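Ticket 148: safeguarding concern form not sending
Site: Drurard youth centre
Status: open

Staff report that the online concern form stops at the last step and shows "try again later". Tested at 10.20 with a short entry and it went through. Tested again with a long entry and it failed. The "What the child said" box has a limit of 2,000 characters, but the form rejects anything over 500. 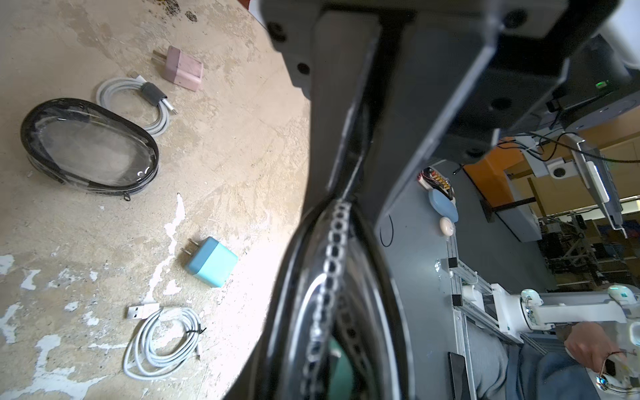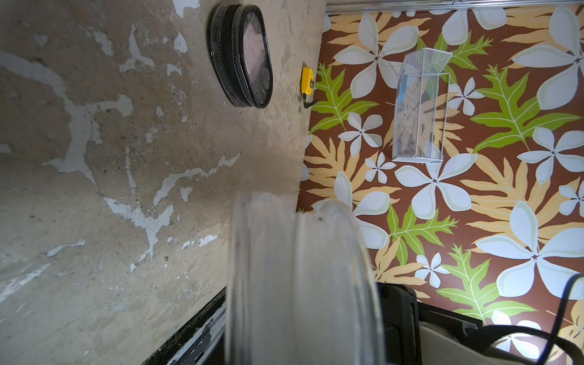
Passed to Sirkitz to correct the limit. Until then, staff should phone the duty safeguarding lead and keep their written notes.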